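Re: Folding long garments with ribbed cuffs: order of steps
List: Grustix household textiles, general discussion
September, 7:52 pm

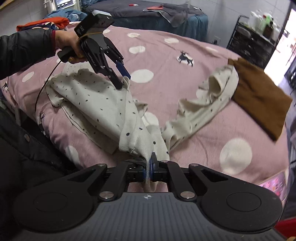
Printed off-white garment on the pink blanket, ribbed cuff held, before squaring up.

Replying inline. I have trimmed the parts of the earlier message that deal with shelving.

> I have been following the folding sequence in the Stendari sheet for
> long sleepwear and I get a bad result every time on anything with a
> ribbed cuff. The sheet says to fold the body in half lengthwise first,
> then lay the sleeves back over it. By the time I reach the sleeves, the
> cuffs have pulled the fabric into a bunch and the packet comes out
> thick at one end.

The sheet was written for woven nightshirts with a plain hem at the wrist. On those, the order makes little difference. A ribbed cuff is narrower than the sleeve it closes, and the sleeve fabric gathers just above it. If the body is folded first, the gathers are trapped in the middle of the stack and you cannot reach them without opening everything again.

The sequence I use for long items with ribbing:

1. Spread the item face down. Do not try to smooth it yet.
2. Take hold of each cuff by the rib and draw it away from the body until the sleeve or leg lies in a line. Pull on the rib only. Pulling on the sleeve fabric moves the gathers without removing them.
3. Smooth from the body toward the cuff with a flat hand.
4. Bring any hem or corner that hangs over the side of the bed back onto the surface. The weight of a hanging corner will shift the rest of the garment while you work on the other end.
5. Check the underlayer. If a seam of the back panel shows out past the front, line up the two side seams before making any fold.
6. Fold the sleeves in, one at a time, cuffs pointing down the length of the body.
7. Fold the body lengthwise, then up from the hem in thirds.

Step 5 is the one most often skipped. A misaligned lower layer is easy to miss on a busy print. With small dashes and dots the seam gets lost in the pattern unless its thread or binding is darker than the cloth.

> Does the surface matter? I fold on the bed because I don't have a
> table that is long enough. The blanket seems to grab the fabric.

Yes, it matters, but the effect is smaller than the order of the folds. A napped blanket holds jersey in place. This is useful in steps 6 and 7 and a nuisance in steps 2 and 3. Lift the fabric slightly when drawing out the cuff so that it does not drag. If you drag it, the sleeve springs back when you let go and the wrinkles return along the upper edge.

I tried a cotton sheet laid over the blanket. Smoothing was easier, but the finished packet slid when I turned it over. I went back to the bare blanket.

> Also, what width are you folding to? The Leka bins I have take
> packets up to 19 cm but mine never come out the same twice.

I fold to 19 cm as well. Cut a piece of card to that width and lay it along the center of the back before step 6. The sleeves go in over the card, the sides follow, and the card is pulled out from the neck end before the final folds. With the card I get 4 long garments side by side in a drawer that is 80 cm wide inside. Without it I get 3 and a gap.

For ribbed items, place the cuffs so that they fall in different thirds of the length. Two cuffs at the same level produce the thick end you describe. Offsetting the second by a hand's width is enough.

> Last thing. Someone here recommended rolling in place of folding for
> this type. Worth it?

For travel, yes. For a drawer, I would not. A rolled garment with long sleeves has to be straightened to the same degree as a folded one, so steps 1 to 5 are unchanged. The roll also opens on its own when the item next to it is removed. I kept rolled items in the Saris drawer for one winter and had to redo them every few weeks.

If you do roll, start at the neck and finish at the hem. Ribbing at the outside of a roll stretches a little, and I would prefer to keep it inside.

I have a revised version of the Stendari sheet with the steps in the order given above. It is plain text, 52 lines, and covers long sleepwear only. I can post it to the list files if there is interest. Corrections on the fitted-ankle styles would be useful, as I own only one of those and it is not representative.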